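3. Notice length and the reporting of service details

Posted 4 Feb 2022 | By the Derum Working Papers desk
Shares 27 | Comments 6

3.1 Material

The sample consists of 100 death notices drawn from the weekly edition of the Grerell paper, each placed by a family through one of two funeral homes, Lynch or Adeo. Notices that ran more than once were entered only in their first form. Memorial notices printed on the anniversary of a death were left out, as were short cards of thanks, which follow a different template and seldom name surviving kin.

Each notice was divided into five fields: announcement, life history, survivors, service details, and requests to readers. The announcement field was present in every notice. The life history field varied most in length, from a single sentence giving an occupation to several paragraphs covering birthplace, schooling, marriage, work, and church or club membership. A sentence that served two fields was split at the nearest clause boundary. Where no boundary could be found, the whole sentence was assigned to the field that came first.

3.2 Coding of survivors

Survivors were coded by relation and by order of mention. Spouses of children, often set in parentheses after the child's name, were coded separately from the children themselves. Grandchildren given only as a group ("several grandchildren") were marked as unnamed. In 20 notices the list of those who died earlier came before the list of the living; these were kept in the main analysis, but the order was recorded.

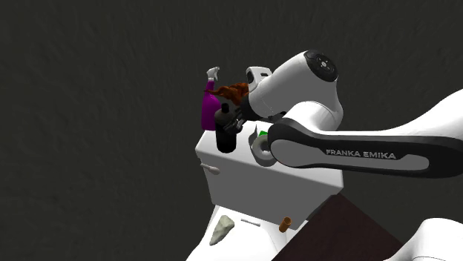

Figure 6. Rendered view of a Franka Emika arm reaching over a white toilet tank.

Service details were coded for place, day, hour, and whether the public was invited. A notice that gave visiting hours but described the burial as private was coded as mixed. Requests to readers covered donations in place of flowers, online guest books, and directions to the funeral home. Charities were grouped by type, with hospice and hospital funds kept apart from disease research funds.

3.3 Results

Longer life histories went with longer survivor lists, but no such link was found between life history and service details. The service field was nearly fixed in form within each funeral home. Notices placed through Lynch gave the place before the hour; those placed through Adeo gave the hour first and closed with the street address. This pattern held across the whole sample and suggests that the homes supplied the wording of this field themselves.

Notices from November were slightly shorter than those from other months. The difference was confined to the life history field and was too small to support a seasonal reading. It was not pursued further, and month was dropped from the models reported in Section 4.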